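# Pinis Pictures Begins Production on Feature Drama "Zolham"

PRALTURA - Pinis Pictures announced Thursday that cameras will roll in December on "Zolham," a feature drama about a small-town piano tuner who is asked to authenticate a lost recording and slowly comes to doubt his own ear.

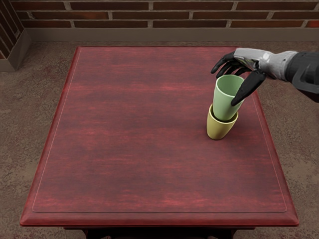

*Computer-rendered image: a robotic hand holding a green cup nested in a yellow one.*

The film is adapted from the stage play of the same name, which opened in a 75-seat room above a hardware store in Praltura and later moved to the 600-seat Xavier Theater, where it played for 31 performances. The playwright has written the screenplay and will serve as an executive producer. Casting for the two leading roles is complete and will be announced separately.

"Zolham" takes its name from the river town where the tuner has lived all his life. When a record dealer arrives with a worn disc said to hold the only surviving performance by a local pianist, the tuner is offered a fee to confirm that the recording is real. His first answer is yes. The rest of the story follows what that answer costs him, his daughter and the dealer, as collectors begin to arrive and the price of the disc climbs.

"The play let an audience sit in a dark room and listen closely, and we intend to protect that," Pinis Pictures said in a statement. "There are long stretches in this script with very little talk. We are grateful to have partners who read those pages and did not ask us to fill them."

Principal photography is scheduled for 30 days, all of it in and near Praltura. Interior scenes will be shot in a former grain office that the art department is fitting out as the tuner's workshop - the single setting of the original play. The production will also film at the Xavier Theater, which appears in the story as the hall where the disc is played in public for the first time.

All piano music in the film will be recorded before shooting begins, so that the cast can perform to finished tracks. The disputed recording will be heard in full once, near the end of the picture. The play's original sound designer is returning to oversee this work.

Local residents who wish to appear as background performers in the concert hall scenes may register at the Xavier Theater box office during regular hours. No acting experience is needed. Performers under 18 must register with a parent or guardian. Street closures near the theater will be limited to evening hours, and notices will be delivered to nearby homes and businesses before filming starts.

Distribution plans and a release date have not been set.

**About Pinis Pictures**

Pinis Pictures is an independent production company based in Praltura. It develops and produces feature films for theatrical release, with a focus on stories first told on the stage.

**Media inquiries:** Pinis Pictures Press Office, Praltura. Interview requests will be considered after casting is announced.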